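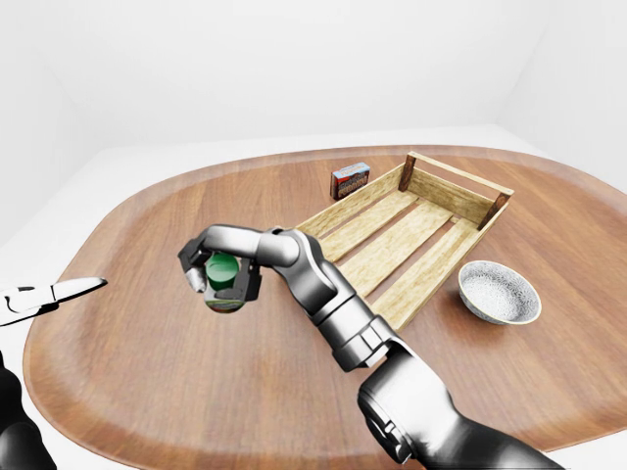

I've had the two-arm cell running in simulation since May, and most of the work has been on the table layout and very little on the arms. I said I'd write up how I set it up, mainly so I can find it again.

The job is packing. There's a crate on a round-cornered table, a few grocery items, and the right arm has to pick up an item and put it in the crate. The left arm stays parked for now. I keep it loaded in the sim anyway, as the collision checks are useless without it.

The first thing I fixed was the crate. The model I got from Bindu Kurian has real gaps between the floor slats, and my collision mesh treated the whole floor as one flat slab. Items landed fine but the contact numbers were wrong. I redid the mesh one board at a time. It went from 11 collision pieces to a lot more than that, and the sim slowed down until I merged the corner posts back into the end boards.

Second was the approach height. I was using a Kukitz motion planner with the default clearance, and the wrist kept clipping the top rail on the end of the crate. The rail sits higher than the long sides, so a clearance that works from the side doesn't work from the end. I now come in across the long side for everything.
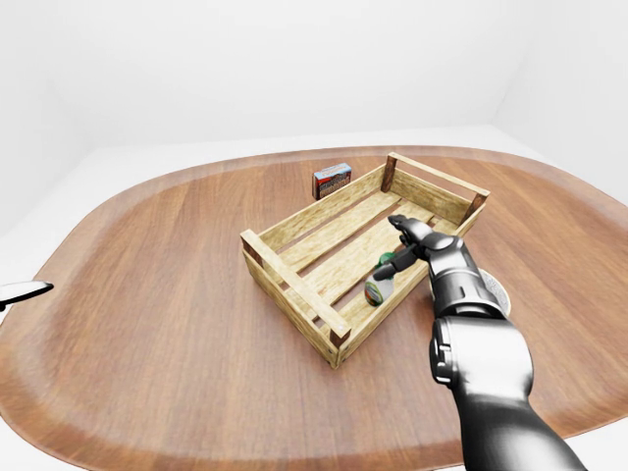
The release took the longest. Opening the fingers all at once gave me bottles lying on their sides more often than I liked. I don't mind that for a first pass, a bottle in the crate is a bottle in the crate, but Gunnlaugur Toft wants them upright before he'll move any of this to the real cell in Fodcombe. So I lowered the release point and slowed the thumb down. I also raised the friction on the bottle base, which I had left at whatever the import script gave it. Check that value if you bring in your own models. Mine was close to zero.

I ran 500 drops overnight with the old settings and 332 ended upright. I haven't done the full run with the new ones yet. The machine stopped at 257 when the disk filled up with logs, and I'd rather start over than stitch two runs together.

Routine for now, before every batch: reset both arms to home, zero the hand joints, reload the table, then check that the crate is where the config says it is. I skipped the last one on Friday and lost the whole afternoon to it. The crate had been saved a little rotated from an earlier test and every placement was off.

Still to do: the bowl needs a better grasp, the carton slides when it's pushed, and I want to swap the Gimetti hand driver for the newer version. I'll start with the driver.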